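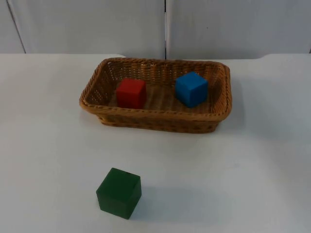
双臂工作站维护与调试人员招聘(一名全职,两名兼职)

Wakden 机器人应用小组
发布日期:2022年5月9日

大家好。我是 Dae-han Ha,在 Wakden 负责双臂工作站。中文不是我的母语,这份招聘我自己写,同事改过一遍,如果还有不自然的句子,请原谅。重要的内容我尽量写得清楚。

我们现在要找一位全职的维护与调试工程师,另外要找两位兼职的操作员。两种工作都在同一个工作站旁边进行,所以写在一份通知里。请先看完工作站的情况,再决定申请哪一个。

一、工作站的情况

工作站的名字叫 Brukis。它有两只机械臂,一张白色的桌子,桌子后面有浅色的隔板,还有一台固定的相机。桌上的任务很简单:把彩色的方块放进编织篮里,或者从篮里拿出来,然后重新摆放。任务虽然简单,但是每天要重复很多次,所以机器的状态比任务本身更让我们操心。上一个季度我们完成了2744次有效的运行,因为设备问题作废的运行也不少,我们希望减少这个部分。

作废的原因,我按照维修记录整理了一下。最多的是相机的位置有变化。有人清洁桌子的时候碰到支架,相机转了很小的角度,当时看不出来,第二天抓取的位置就全部偏了。其次是夹爪的指垫磨损,方块夹起来以后会慢慢转动。还有一种是线缆的问题,左臂第四关节旁边的线缆以前固定得太紧,手臂伸到桌子远端的时候会拉到接头。这根线缆去年12月换过,现在留了余量,但是还需要定期看。

控制软件是 Ustidex,我们内部使用的版本。它会记录每个关节的温度、电流和报警,界面是英文的。您不需要以前用过它,第一周我们会教。

二、全职:维护与调试工程师

每天早上开机以前,您要做检查。顺序如下:

先看急停按钮,两个都要按下去再复位,确认控制柜有反应。
然后看线缆和接头,用手轻轻摸一遍,不要用力拉。
接着擦桌面。只用干的无纺布,不用酒精,酒精用多了桌面会发亮,相机会受影响。
桌子擦完,检查相机支架上的标记线有没有对齐。没有对齐就不要开始运行,先做标定。
最后两只手臂分别回零,慢速走一次测试路径,把结果写在记录本上。

记录本是纸的。电脑里也有记录,但是我希望纸的也写,停电或者系统重装的时候很有用。

每周一次,您要量夹爪指垫的厚度,检查底座螺丝的力矩,并且备份控制器的参数。每运行2000次,指垫必须更换,即使看起来还好也要换。换完以后要重新设定夹爪的零点,再用三种颜色的方块各试几次。换指垫这件事不难,但是忘记设零点的人很多,我自己也忘过。

方块和篮子也属于您管理的东西。方块的边角如果有明显的损坏,请拿出来登记,换上备用的。篮子是编织的,时间长了边缘会有松开的细条,夹爪碰到会勾住。看到这种情况请剪掉或者换一个篮子,不要用胶带粘,胶带会反光。

出现故障的时候,您要先判断是机械的问题、电气的问题还是软件的问题。软件的问题交给 Hyun-seo Ban,机械和电气的问题由您处理。需要打开控制柜的工作,必须两个人在场,主电源要挂锁。这一条没有例外,时间再紧也一样。

我们希望您:

有机械、电气或自动化方面的学历,或者有同样水平的工作经验;
自己拆装过六轴机械臂的末端工具,会看接线图;
做过相机和机械臂之间的标定,哪一种方法都可以;
会写一点 Python,能读懂日志就够了;
能读英文手册,口语不要求流利。

如果您会用3D打印机做小的支架和夹具,那很好,我们常常需要。没有这个经验也可以申请。

三、兼职:操作员(两名)

操作员坐在工作站前面的操作位,按照屏幕上的任务单遥控两只机械臂,并且在每次运行之间把方块和篮子放回开始的位置。任务单会写清楚每个方块应该在篮子里面还是在桌上,以及大概的方向。摆放不需要用尺子,但是每次要有一点不同,我们需要这样的变化。

您不需要工程背景。我们需要的是有耐心的人,发现异常愿意马上停下来告诉别人。比如听到关节有新的声音,或者手臂动作比平时慢,请停下来。停机不会扣钱,也没有人会生气。

手臂上电的时候,手不能伸进桌面区域。要移动方块,先按暂停,等指示灯变成黄色。长头发请扎起来,不要戴手镯和宽松的围巾。

每班最长6小时,中间有休息。操作员要能分辨红、绿、蓝三种颜色。如果您分辨有困难但是对工作感兴趣,请在邮件里说明,整理记录的工作也需要人手。

四、待遇和时间

全职岗位有三个月试用期,试用期工资和转正后一样。公司交社会保险,年假21天。工资按照经验决定,面试的时候会告诉您具体数目,请您也告诉我们您的期望。

兼职按小时计算,每月结算一次。培训的时间也付工资。学生可以申请,考试期间可以提前请假。

五、和谁一起工作

Şükran Gündoğdu 安排任务单和班次,操作员平时跟她联系。Dong-geon Kwak 现在兼做维护,他会带新来的工程师,等交接结束以后他回到夹具设计的工作。我们的备件由供应商 So 提供,订货的表格在共享文件夹里,工程师可以直接填写。小组里说中文、韩语和英语,开会用中文。

六、怎么申请

请把简历发给 Wakden 人事部门,邮件标题写“Brukis 工程师”或者“Brukis 操作员”。申请工程师的朋友,请另外写半页纸,讲一次您自己处理过的设备故障:当时有什么现象,您先查了什么,最后原因在哪里。如果最后没有找到原因,也可以写,我对这样的故事同样感兴趣。

操作员只需要简历和可以上班的时间。

收到邮件以后,我们会先打一个电话,然后请您来现场。工程师的面试包括一次实际操作:换一副夹爪指垫,设定零点,再完成一次相机标定。工具我们准备,手册可以随便看,也可以提问。操作员的面试是试用遥控装置,第一次做得慢很正常。

来现场请穿不露脚趾的鞋。

两个岗位都是招满为止。没有录用的申请人,我们也会回信。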